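Uyên Sầm
I have used the Lulley kitchen speaker for two months now, so I will write down what I think of it. It will be a few posts. I bought it with my own money, at Zarnunitz, in November.

Uyên Sầm
First the sound. For voices it is very good. I listen to radio and podcasts when I cook, and I can follow every word with the fan on. Music is okay up to the middle of the volume scale. Above that the bass becomes muddy. 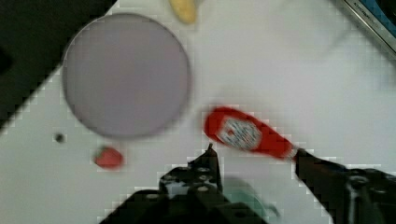 Uyên Sầm
The volume scale has 16 steps, and I think the steps are not even. From 8 to 9 there is a big jump. At 8 I lose the quiet singers, at 9 my neighbor can sing with them. I hope they can fix it in an update.

Uyên Sầm
Battery: the box promises 60 hours. I did not get near it. With three or four hours of radio a day I charge it every nine days, and that is still fine for me. My old Drido needed the cable every second evening. 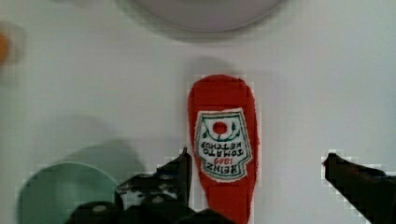
Uyên Sầm
The thing I like less is the app. You must make an account before you can change the equalizer. After that you can close the app and forget it, the speaker keeps the setting. But I would prefer a button — there is enough space on the back.

Uyên Sầm
Pairing is quick with one phone. With two phones it gets confused. If my sister's phone was the last one connected, I have to turn off her Bluetooth or hold the power button until it beeps twice. The manual explains it in one line, on the last page. 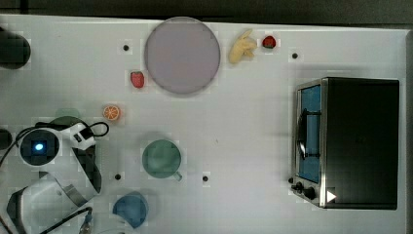 Someone wrote to me that the two-phone problem went away on theirs after a full reset, and that I should delete the speaker from both phones before I do it. Thank you, I tried it this morning. So far it is better. My phone connected first both times.

Uyên Sầm
Many of you ask about the Văn, because it costs almost the same. I had one on loan for a week. The bass is nicer and it has a real knob, but the voices sound like they come from inside a cupboard. For music only, I would take the Văn.
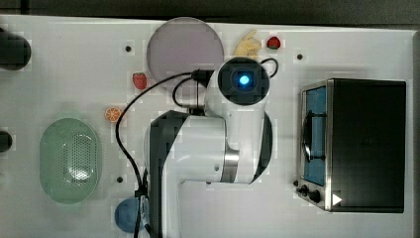 Does it still work while it is charging, one reader wants to know, because theirs makes a hum. Mine works and I hear no hum, but I use the charger from my tablet. With the short cable from the box I did not test it. I will try tonight and add the result under this post.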